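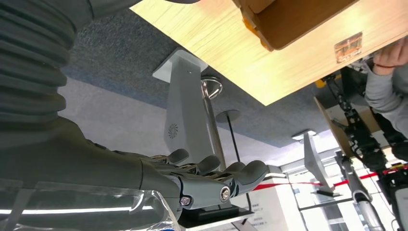 *A tábua clara, com a etiqueta ainda colada, e a caixa de cartão.*

16 de maio de 2025

Estou com os braços feitos em papa e mesmo assim vim escrever, que se deixo para amanhã já não me lembro de metade. Dia de arrumar a sala! Devíamos ter feito isto em abril, mas em abril andava tudo de volta da encomenda da Talau e a sala foi ficando, ficando, até já só se passar de lado entre as caixas.

Começámos pelas tábuas. Eu gosto daquela madeira clarinha, amarelada, com o veio tão fino que quase dá pena pôr-lhe coisas em cima. A Young-sook diz que sou uma romântica das prateleiras (e sou). Teimei com a etiqueta, queria tirá-la logo ali com a unha, e o Nima a dizer que não, que primeiro se apontava a referência e depois é que se fazia a limpeza. Ganhou ele. A etiqueta fica até sabermos a quem pedir mais duas iguais: eu jurava que tinham vindo da Genetti, a Young-sook jura que foi da Pearce, e a fatura, claro, está numa pasta qualquer dentro de uma caixa qualquer.

As caixas, meu Deus. Abri uma à espera de cabos e saíram-me catálogos antigos da Plistent, um deles de 1963, com umas cadeiras lindas e umas senhoras de luvas a apontar para elas. Sentei-me no chão a folhear e perdi ali um bom bocado, até ouvir lá do fundo «então, ajudas ou não ajudas?». Guardei-o na minha mala. Amanhã pergunto se posso ficar com ele, hoje não me apeteceu ouvir um não.

O cartão foi outra conversa. Eu sou pelas caixas espalmadas e atadas com cordel, o Nima é por guardá-las armadas, umas dentro das outras, porque «depois dá jeito». Dá jeito a quem? Ficaram as boas armadas e as outras espalmadas, e a pilha encostada à parede já me chega ao ombro. Quanto ao plástico transparente, juntei todo o que apanhei num saco, e ainda assim de cada vez que alguém dava um passo ouvia-se aquele restolhar. Tenho o barulho na cabeça até agora!

O expositor branco é que me deixou indecisa. Gosto dele, é elegante, com aquele tampo em cunha e o corpo a afunilar, mas para onde vai? À entrada tapa a passagem, ao fundo ninguém dá por ele. Medi o vão ao pé da porta e deu 92 centímetros, a Young-sook mediu outra vez e deu quase o mesmo, e ficámos as duas a olhar para a fita métrica como se ela fosse decidir por nós. Para já não se mexe.

Almoçámos tardíssimo, sandes de queijo e os morangos que eu trouxe de casa, de pé, com o guardanapo pousado em cima de uma caixa. Souberam-me pela vida. Depois ainda varremos e discutimos a ordem das prateleiras (por tamanho ou por uso, eu sou por uso, sempre) e acabámos por escrever tudo a lápis numa folha para decidir de cabeça fresca.

Faltam os parafusos do lado da janela, falta encontrar a tal fatura e falta levar o cartão à rua. Tenho um arranhão no polegar que não faço ideia de onde veio. Vou pôr creme nas mãos e deitar-me, e amanhã levo as luvas, que estão no armário da cozinha, atrás do balde.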